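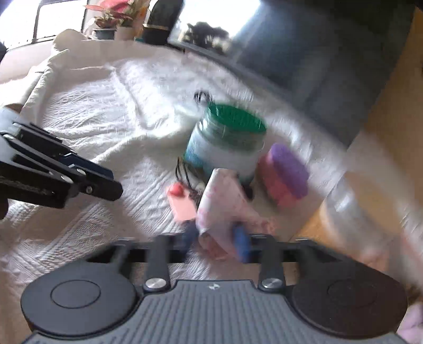

Small white cloth with pale pink markings, next to a green-lidded jar and a two-layer sponge-like object

Triltville Community Help > Home > Laundry and Storage

Storing a printed white cloth in the same drawer as a colored sponge: risk of dye transfer?

Posted by Carolina Carvalho
1,418 views

I am emptying one drawer and sorting the contents on a white cloth. The drawer measures 15 inches by 21 inches inside and has no dividers. Everything in it went in together when I moved to Harville in March.

The items that matter for this post:

A small white cloth with pale pink markings. The markings are a print and were there when I bought it. Fiber content unknown, the sewn-in tag is gone.

An oval sponge in two bonded layers, purple on one face and pinkish red on the other. Never used with any product.

A jar with a round green lid and a wraparound label. Contents are a cream. The lid closes fully.

Various small parts, including a flat salmon-pink piece and a glossy red bead.

I need to decide which of these can touch the white cloth in closed storage. My specific concerns are (1) whether the dye in the sponge can migrate to white fabric without water, (2) whether the print on the cloth can transfer to the sheet if they are washed together, and (3) whether the jar should be kept out of the drawer altogether. The drawer is on an outside wall and the room gets humid in the evening.

I have not washed the cloth since the move. My detergent is the Cordeiro powder, the one without brightener.

Answer accepted by poster
Posted by Skarkstead

Taking the three points in the order given.

1. Dry dye migration from a foam sponge to fabric is slow, but it does occur. It needs contact, pressure and some moisture. A full drawer supplies the first two, and your wall may supply the third. Dark and saturated foams are the usual source. Test it before storing:

Cut a strip of plain white cotton. Dampen it with water and wring it out. Press it against the purple face of the sponge under a book and leave it overnight. Repeat with a second strip on the red face. The two layers can be colored by different processes, so one result does not cover both. Dry the strips and compare them in daylight with an uncut piece of the same cotton.

If both strips stay white, dry storage near the cloth is acceptable. If either one takes color, put the sponge in its own container with holes for air. A sealed bag is a poor choice for foam that has any moisture left in it.

2. Test the print separately. Wet one marked area, lay it between two layers of white paper towel and press with a warm iron (low setting, no steam). If color shows on the towel, wash the cloth alone in cold water until the rinse water stays clear. If the towel is clean, a cold wash with other whites is reasonable. Since you have lost the tag, treat the fiber as the most delicate thing it could be. That rules out chlorine bleach and a hot dryer.

Dry the cloth flat. Do not leave it bunched up while damp, as loose dye collects in the folds.

3. The cream is the more likely source of a mark. Oils travel along the thread of the jar even with the lid closed, especially if the jar is stored on its side. Wipe the thread and the inside of the lid, then store it upright. If the drawer is too shallow for that, the jar goes somewhere else.

For the layout, a 15 by 21 drawer takes one divider across the long dimension at 13 inches. Fabric goes in the larger section, everything else in the smaller. Put the bead and the other small parts in a lidded box.

Posted by plainseam

just wash everything cold, it'll be fine. I've kept a red sponge in with my towels for years and never had a problem. the jar I would put in a cabinet though

Posted by tmk_harville

Agree with the test strips. Two additions.

Leave the test on for a full day if the room is humid. A single night gave me a false pass with a purple foam that marked a pillowcase later.

The accepted answer says nothing about the salmon-pink piece. If it is card or coated paper, it needs the same test as the sponge. Paper dyes are often less fast than textile dyes, and they will mark a damp cloth in minutes. If it is plastic, wipe it with a white rag and a little rubbing alcohol. No color on the rag means it can go in with the small parts.

Reply from Carolina Carvalho

Thank you. Strips are under the book now, one per face, and I will leave them the full day. The drawer is too shallow for the jar to stand upright, so it will go on the shelf. I will iron-test the print tonight and post the result for both.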